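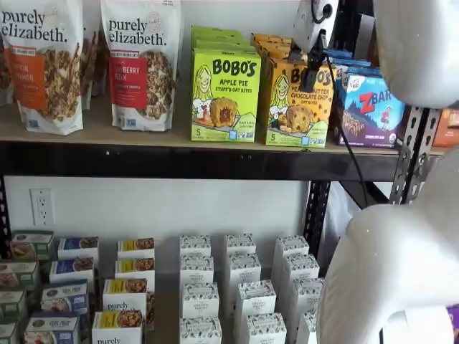 otis_haddad: The Oltach police finally put out the body cam policy, 72 pages, and footage still gets held for 345 days. I'll mark my calendar.

kallus_road: Read page 6. Families can ask for it sooner.

otis_haddad: They can ask. So can I ask for a pony.

J. Oravec: Bit unfair. The chief did release the February traffic stop video in full.

kallus_road: After the Juhl family's lawyer sued, Janka.

J. Oravec: Still released it. The last chief would have sat on it till 2095.

otis_haddad: Low bar, but fine. Does anyone know if the review board gets to see the raw files?

kallus_road: Page 6 again, Otis.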